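医療支援基金だより　11月号

継続寄付制度の見直しと、支援対象の追加について

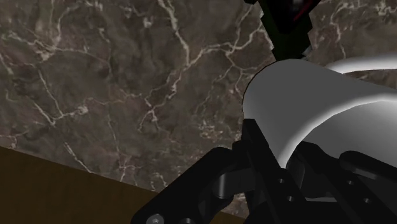
平素より当基金の活動に格別のご理解とご支援を賜り、厚く御礼申し上げます。今号では、来年度から適用いたします継続寄付制度の変更点と、新たに支援の対象に加わる診療分野、ならびに提携医療機関の状況についてご報告いたします。

1　継続寄付制度の変更点

当基金の継続寄付は、毎月一定額をお預かりし、治療費の不足が生じている患者の方に順次充当する仕組みで運営してまいりました。これまで充当先は、申請の受理日が早い順に事務局が決定しておりましたが、この方法では、手術の時期が迫っている方への充当が後回しになる場合があるとのご指摘を、提携医療機関より複数回いただいておりました。

これを受け、来年度からは受理日に加えて、主治医が申告する治療予定時期を充当順の判断に用いることといたします。治療予定時期の申告は所定の様式により行うものとし、申告のない案件については従来どおり受理日順に取り扱います。寄付者の皆様に新たなお手続きをお願いすることはございません。毎月の引き落とし日、金額、領収書の発行方法にも変更はございません。

なお、充当先の患者の方に関するお知らせは、これまで充当の都度お送りしておりましたが、今後は月ごとにまとめてお届けいたします。お知らせには、患者の方またはご家族が公開に同意された範囲の情報のみを記載いたします。同意の範囲は方ごとに異なるため、お届けする文面の分量や内容に差が生じますことを、あらかじめご了承ください。

2　支援対象に加わる診療分野

来年度より、先天性内反足の矯正治療および熱傷後の瘢痕拘縮に対する手術を支援対象に加えます。いずれも、適切な時期に治療を受けることで歩行や手指の機能の改善が見込まれる一方、通院が長期にわたるため、交通費と付き添いのご家族の滞在費が治療継続の妨げとなりやすい分野です。

今回の追加にあたっては、手術費のみならず、装具の交換および術後のリハビリテーションにかかる費用も対象に含めることといたしました。装具については、成長に伴う作り直しが必要となる場合があり、その都度申請を受け付けます。交通費および滞在費は上限を定めたうえで実費を支給し、領収書の取得が困難な地域については、医療機関の証明をもってこれに代えることができるものといたします。

従来から対象としておりました白内障手術、鼠径ヘルニア手術、骨折の整復固定術、帝王切開およびそれに伴う周産期管理につきましては、引き続き支援を行います。

3　提携医療機関の状況

現在、当基金が提携する医療機関は17か所となっております。このうち2か所は本年度に新たに協定を結んだもので、すでに患者の受け入れを開始しております。協定の締結に際しては、診療体制、感染管理、会計処理の三点について書面審査と現地確認を行っており、締結後も年に一度、同様の確認を継続いたします。

Traltmont地区の診療所においては、雨期の道路事情により患者の方の来院が難しくなる時期があり、予定していた手術の一部を延期いたしました。延期となった方につきましては充当額をそのまま保全しており、他の案件への振り替えは行っておりません。診療所と協議のうえ、次の乾期に改めて日程を設けることとしております。

4　患者紹介および送金管理の業務について

患者の方の紹介状および診療情報の受け渡しには、本年度よりNavbridgeを使用しております。紙の書類を郵送していた時期には、書類の到着までに日数を要し、記載漏れの照会にさらに時間がかかっておりましたが、移行後は記載漏れがその場で紹介元に通知されるため、事務局での差し戻しが減少いたしました。通信環境の整わない診療所については、当面、紙の書類による申請も併せて受け付けます。

海外への送金業務は、引き続きVanhoveに委託しております。送金手数料は当基金の管理費から支出しており、患者の方の治療費として指定されたご寄付から差し引くことはございません。送金の記録は医療機関ごとに保管し、監査の際に請求書と照合しております。

5　企業による上乗せ寄付について

Sulik社より、継続寄付に対する上乗せ寄付のお申し出をいただきました。期間中に新たに継続寄付をお申し込みいただいた方の初回分について、同額を同社が拠出されるものです。ご寄付の使途は、今回新たに加わる二つの診療分野の治療費に限定されております。すでに継続寄付をいただいている皆様が増額の手続きをされた場合も、増額分が上乗せの対象となります。

本年度の継続寄付のうち、約80パーセントは個人の皆様からのご寄付によるものです。少額であっても毎月お預かりできるご寄付は、手術日をあらかじめ確定するうえで欠かせない財源であり、医療機関からも、見通しをもって手術室と人員を確保できるとの報告が寄せられております。

6　報告会のご案内

来年度の事業計画に関する報告会を、オンラインにて開催いたします。開始は午後8時、所要時間は質疑を含めて一時間程度を予定しております。接続先は、継続寄付者の皆様に別途電子メールにてご案内いたします。当日ご参加いただけない方には、終了後に資料をお送りいたしますので、事務局までお申し出ください。

ご質問は事前にも受け付けております。個別の患者の方の病状や連絡先に関するお尋ねにはお答えいたしかねますが、制度の運用、費用の内訳、医療機関の選定基準に関するご質問には、可能な限り報告会の席上にてお答えいたします。

住所、引き落とし口座または電子メールアドレスに変更のある方は、お早めに会員ページよりお手続きください。会員ページをご利用にならない方には、変更届の用紙を郵送いたします。

医療支援基金　事務局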